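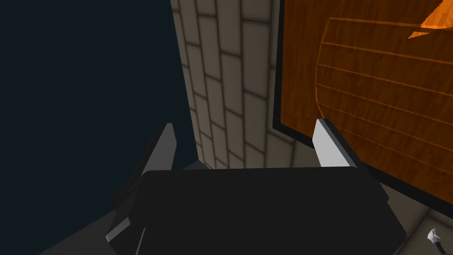 Figure 4. Simulated view from just behind the open gripper, facing the tiled wall.

Papers > Manipulation > Gripper Comparison
Filed under: Simulation Studies
Previous Next Contents References

4.2 Wrist view

We compared the Welter and Bainbridge grippers in the same simulated kitchen, with 50 trials each. The policy and controller were left unchanged. Welter finished 54 percent of its trials and Bainbridge 90 percent. In Figure 4 the wide gripper body covers most of the bottom of the view, and the fingers differ in shade. Dvorak and Szabo scored the runs separately. We did not retune grip force between grippers.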